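The Bowl Problem

I own too many bowls. I know this because last February I moved into a place with exactly one deep cabinet, and when I'd filled it, there were still bowls on the floor, bowls in the bathtub and one on top of the refrigerator holding my car keys. My brother-in-law, Murali Panicker, carried most of them up the stairs and hasn't let me forget it. (He has a point. It was three flights!)

So I started paying attention to which ones I reach for. Cereal, pasta, leftover rice, the dog's dinner when I'm behind on dishes - the same few white ones, over and over, while the beautiful hand-painted set from my aunt sat there looking beautiful. And then I got curious about why, and that's how I ended up spending a whole Monday at a restaurant supply warehouse called Pedlow, talking about rims.

Gangadharan Mathew has been selling tableware there for 15 years, and the first thing he does with a bowl is turn it over. He doesn't even glance at the inside. He runs a thumb around the foot, the part that sits on the table, and if it's rough he puts it back on the shelf. "That's your tabletop you're scratching," he told me, "and every bowl you stack underneath it." I went home and checked mine. Two of my favorites had gray rings worn into the glaze, right where the next bowl up had been grinding away for years.

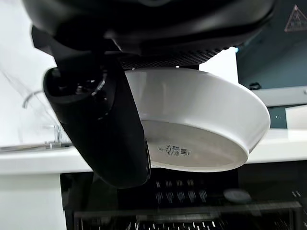

After the foot he goes to the rim. A thin one looks elegant and chips the first time it meets a faucet. A thick, rounded one takes a knock, and it gives you something to hang on to when your hands are soapy. He likes a wide, shallow shape for nearly everything, and I've come around to it too, although soup does get cold faster and I will not be taking questions about how often I reheat mine in the microwave.

Then there are the stickers. Oh, the stickers! I had a stack of bowls I'd been eating out of for months with the labels still on the bottom, barcodes and all, because I'd picked at one corner, given up and gone to bed. Gangadharan's method is cooking oil and patience. Rub it in, leave it alone for 5 minutes, then push with your thumb from the edge. The glazed part wipes right off. The bare clay on the base is fussier and holds on to the glue, so that gets a second round and a little baking soda on an old toothbrush.

I came home from Pedlow with 4 new bowls, which I realize is the opposite of solving anything. But I gave away two big boxes of the others that same week, and the cabinet door closes now if I lean on it. Murali took the pasta set. My aunt's painted ones are up on the high shelf, and I use them on birthdays. The car keys still live in a bowl on top of the refrigerator.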